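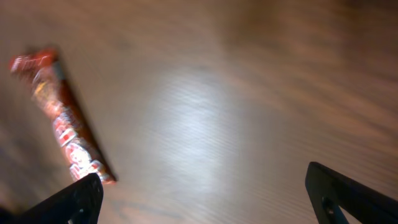
Brolgate Community Kitchen is to open its doors for two extra evenings a week from January, after a year in which more people came through for a hot supper than in any year since the kitchen began. Anyone who has eaten with us will know how an evening tends to go: the soup comes round, then the bread, then the pudding if you have left room, and long after the plates have gone back there are people still sitting and talking over a brown wooden tabletop with a red snack wrapper lying on it and the ceiling light shining back off the varnish. We have always thought that the talking was at least half of what we do, and the new evenings have been planned with plenty of time for it.

The kitchen served 2,579 suppers over the past twelve months, all of them cooked on the premises and all of them offered on a pay-what-you-can basis. Some people put a note in the tin, some put in a few coppers, and some put in nothing at all and help with the drying up, and every one of those is perfectly fine by us. We have never asked anyone to explain themselves at the door and we are not going to start now.

Up to this point suppers have been held on four evenings a week. From January that will go up to six, with doors opening at 5 in the afternoon and the last hot food going out at half past seven. The hall will stay open after that for as long as people want to sit, within reason, and the kettle will be kept going. Families with small children have told us that the earlier start suits them very well, and people coming straight from work at the Mevari bakery have asked us, very politely and more than once, to please keep something back for them, so the later end of the evening has been stretched a little too.

The extra evenings have been made possible by a grant from the Nishad Fund, which has supported food and friendship projects in and near the town for a good while now and which first helped us when we needed a proper cooker. The grant will cover the additional heating and lighting, a second large fridge, and the wages of a part-time assistant cook. It will also pay for some new chairs, which will come as a relief to everyone who has ever sat on one of the old ones through two helpings of crumble.

A spokesperson for the kitchen said: "We are so pleased to be able to do this, and so grateful to everybody who has helped us get here. People sometimes think of us as a place you only come to when things are hard, and of course we are glad to be there for that, but we have always wanted it to be a place you might come to simply because it is a cold night and you would like some company and a bowl of something warm. Six evenings a week feels like a real step towards that. It also means that if you turn up on the wrong night by mistake, as a great many of us have done, there is a much better chance of finding the lights on."

The menu will carry on much as before, with a soup and a main dish each evening, at least one of them without meat, and a pudding whenever there is fruit to be had. Much of the produce comes from allotments on the edge of town, and the cooks have become very clever with marrows over the years, having been given rather a lot of them. A winter list has already been put together and includes leek and potato soup, bean stew with dumplings, fish pie, and a lentil and carrot bake which regulars have asked for by name. Anyone with an allergy, or who cannot eat a particular food for any reason, is welcome to ring the kitchen in the morning or just have a quiet word at the hatch when they arrive.

One of the new evenings will have a games table, with draughts, dominoes, cards and a jigsaw that can be left out from week to week. The other will have a mending corner, where you can bring a coat with a missing button or a pair of trousers that need taking up, and either have it done for you or be shown how to do it yourself. Both ideas came from people who eat with us. They were written on the backs of paper menus and pushed into the suggestions box, along with a request for more custard, which has also been noted.

The kitchen's neighbours at Vetside, the small animal surgery next door, have kindly offered the use of their car park once their own appointments are over for the day. This will make a great difference to people who find the walk up from the bus stop difficult, and especially in the dark. Drivers are asked to come in by the side gate, to go slowly, and to keep the bays nearest to the surgery door free in case of an emergency. Dogs are welcome to wait in the porch of the hall, where there is a water bowl and usually somebody willing to make a fuss of them.

We would dearly like to hear from anyone who could spare an hour or two to help with the new evenings. There are jobs for people who like to be busy, such as chopping, serving and washing up, and there are jobs for people who would sooner sit down, such as peeling, folding napkins or keeping someone company at a table. You do not need any experience. Aprons are provided, training in food hygiene is free, and everyone who helps gets their supper. Lifts home can often be arranged for those living on the far side of Brolgate if we know in good time.

Gifts of food are always welcome too. Tins of tomatoes, dried pulses, rice, cooking oil, tea and sugar are the things we get through fastest, and they can be left in the blue crate inside the hall door on any morning. We cannot take home-cooked dishes, much as we would love to, but garden produce of any shape is gladly accepted.

Suppers at Brolgate Community Kitchen are open to everyone and there is no need to book, except for groups of more than five, when a quick call beforehand helps the cooks to judge the potatoes. The hall has level access from the street, a hearing loop and an accessible toilet.

Notes to editors

Brolgate Community Kitchen is a local charity serving pay-what-you-can suppers in the town's old meeting hall. Reporters are very welcome to come along to one of the new evenings and stay to eat. Please contact the kitchen office beforehand so that guests who would prefer not to be photographed can be asked first.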